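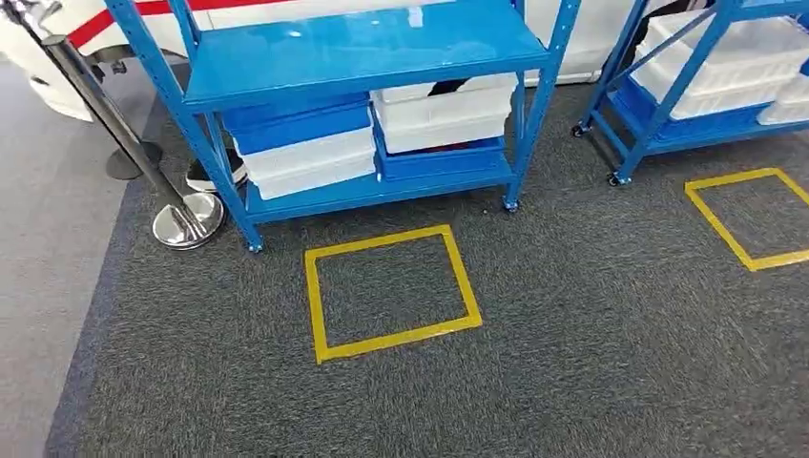
Pikik Wrong-Square Set
README, release of 10/5/21

Summary

316 short runs of a Pikik mobile base driving up to a shelving unit, parking on a square of yellow tape, and reaching for a bin. In 28 of them it parked on the wrong square. It did this calmly, without raising a fault, and reported success every time. The set exists so that other people can find out whether their robots do the same, preferably before a customer does.

If you came for a general set of bin-picking runs, most of these will serve, but you'd be better off elsewhere. Gripping was not the problem. Gripping went rather well, given that a few of the bins gripped were somebody else's order.

What went wrong

The floor plan has blue shelving units side by side with a gap between them, and a yellow square taped on the carpet in front of each. To a person, one square belongs to one unit and that's the end of it. Pikik's docking routine was written on the same assumption and never told which square went with which unit. It looked for a yellow outline, took the one that scored best, and lined itself up with great care.

As long as the base came in from straight ahead, the best-scoring square was the right one. When it came in at an angle, the neighbour's square sometimes had the cleaner corners. Once the routine had chosen, it didn't look again. Odometry did disagree with it, but odometry on carpet had been wrong so often that we had turned its vote down to nearly nothing in December. We stand by the reasoning and regret the result.

The shelf check should have caught it. It asked whether there was a blue unit ahead with bins on it. There was.

The second fault, which we found while looking for the first

The units are on casters. Somebody leans on one, it moves, and the tape stays where it is. In the runs marked shelf_moved the base is parked correctly on the correct square and the shelf is up to 200 mm from where the arm believes it to be. The arm stopped on contact each time, as it should. Nobody was hurt and nothing fell, though a unit was pushed further back on two occasions, after which the next run was worse.

We now lock the casters before every session. The sheet that says so is taped up at eye level. The earlier sheet said so too, on page four.

The third thing, which may not be a fault

Barrier posts with mirror-finished bases stand along the edge of the carpet. The depth camera reads a polished base as a hole, or as something much farther off, depending on the angle. The planner then treats that bit of floor as free. The bumper disagreed in three runs. Esico's safety reviewer asked us to call these "contacts", so they are marked contact. The posts were fine. We have left the runs in and you may count them however you like.

What's in each run

colour – head camera video, 10 frames a second
depth – same rate, same clock
odom – wheel odometry, unfiltered
joints – arm joint positions and motor currents
events – text log from the docking routine, including its opinion of itself
outcome – our label, see below

Outcome labels

ok – right square, right unit, bin reached
wrong_square – parked neatly in front of the neighbour
shelf_moved – right square, unit not where the map says
contact – bumper pressed by something other than a shelf
stopped – someone pressed the red button

Each run has one label. Where two applied, the earlier one won. A run that hit a post on its way to the wrong square is therefore a contact, and doesn't appear among the 28. We argued over this for longer than it deserved.

The field called success in the events log is what the robot thought. Do not train on it. We did, briefly, and got a model that was very confident.

Where it was recorded

All runs come from the demonstration floor at Sheehan, on the grey carpet. The bins are blue or translucent white plastic, stacked in whatever order the last person left them. Lighting is overhead and was not changed. The blue paint is glossy and throws pale streaks back at the camera, which bothered the shelf detector less than we had feared and the edge detector rather more.

The tape was relaid once, partway through, after a corner lifted and wrapped itself round a wheel. Runs before and after are not marked separately. They should have been.

People

The floor was in use by staff during recording, so shoes and bits of clothing turn up behind the shelves and at the edges of the video. Runs in which a face could be made out have been removed and are not included in the total. If you find one we missed, write to the address in CONTACT and it will come out of the next release. The robot was kept to walking pace, and one member of the team held the stop button throughout.

Known gaps

The speckled carpet gives poor visual tracking close up. Expect jumps in the last half metre.
Motor currents for the wrist are missing from the first session. The cable was plugged in at one end.
All the squares are yellow, and all the units are blue. A set with some variety in it would be more useful, and would also have made the whole affair less likely.
The stopped label doesn't say why. Usually it was prudence. Once it was a sleeve.

What we changed afterwards

Docking now needs a printed tag on the unit as well as the square on the floor, and the two have to agree with the job. Odometry has had its vote restored. If the three sources differ, the base stops short and asks, which it does in a tone the demonstration staff describe as needy. The change is in the Cerkano branch of the docking code and is not part of this release, which contains only the old behaviour.

Use

Free for research and testing. Please don't use the ok runs on their own as evidence that Pikik docks reliably. A brochure has already tried.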